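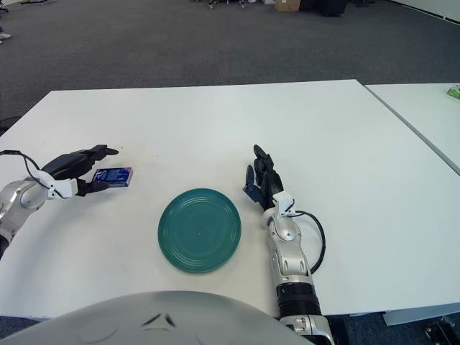 Hot-desking: what did we get for it?
Speaker notes, Tuesday session, 20 minutes plus questions

Opening
Start without the title slide up. Ask who sat at the same desk today as yesterday. Then ask who was supposed to. Wait for the laugh, don't fill the gap.

I was on the team that brought shared desks into Granda, so I'm not here as an innocent party. I wrote two of the memos. I believed most of what was in them.

The pitch we were given
Every office pitch I've sat through has the same number in it somewhere: desks are empty half the time. Ours said 50 percent. I asked where it came from. Vratislav Danko, who was running facilities then, sent me a spreadsheet from one week in April, with a public holiday in the middle of it. (Pause here.)

A desk also counted as empty if its owner was in a meeting down the hall. By that measure my kitchen is empty most of the day and I should be renting it out.

Slide 3 - the floor plan
Before: 80 desks, all assigned. After: 60, none assigned, plus the "project tables." Don't read the slide out. Point at the corner by the stairs and move on.

What the plan doesn't show is that the teams stayed the same size. We were told the numbers would work as long as people spread their office days across the week. People did not spread their office days across the week. They came in when their team came in, which seems to me like the whole point of coming in.

What people did
They claimed desks anyway. A sweater on the chair, a mug, a plant. Within a month you could have drawn the old seating chart from the mugs. Then came the clear desk policy, and the mugs moved into the lockers, and people started arriving at 7:15 to get the seat by the window.

Romana Tóth kept a log of how long it took her to get working each morning: find a seat, adjust the chair, find a monitor cable that fit. Some 23 minutes on a bad day. One person's log, so I won't hang too much on it. I'd point out that it's still more evidence than we had going in.

Slide 5 - the collaboration claim
Go slowly, this is the part people argue with.

The claim was that sitting next to strangers makes you talk to them. I've asked Prokow, who sold us the layout, for anything that backs this up. I got a brochure. What I saw was a lot more headphones. If someone in the room has better data I'd like to see it, and I mean that.

Where it did work
Be fair here. The sales group liked it. They're out four days in five and never cared where they sat. Rostislav Hrubý's team in Gorstead also kept it by choice, but they have more desks than people, so I'm not sure it counts as sharing.

What I'd ask next time
How many weeks were measured, and which ones?
Who counts as absent?
Where does the saved rent show up, and can I see that line?
What happens on the busiest day, as opposed to the average one?

If the vendor can't answer the last one, I'd stop the meeting there.

Questions
Someone will ask if I want to go back to assigned desks for everybody. Answer: for the people who are in three days or more, yes. Someone else will ask about booking apps. Ours crashed on its first morning - keep that story short, Vlastimil may be in the audience.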